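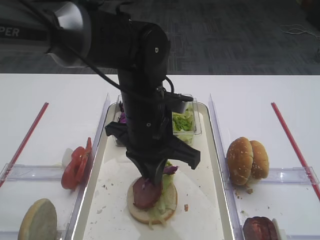
Have you ever wondered how a pilot knows which way the wind is blowing? At Wutport, our little airfield, the answer is a big cloth tube on a pole, and it's called a windsock!

Wind blows in the wide end and out the narrow one, so the sock points to where the wind is going. Pilots like to land facing into the wind (it helps them slow down), so they look for the sock first.
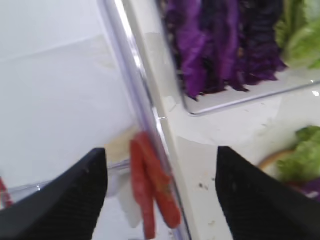
*Two carrot sticks, side by side.*

A droopy sock means hardly any wind, and a sock sticking straight out means plenty. Come see ours in September, when the Festasia air show has up to 30 planes!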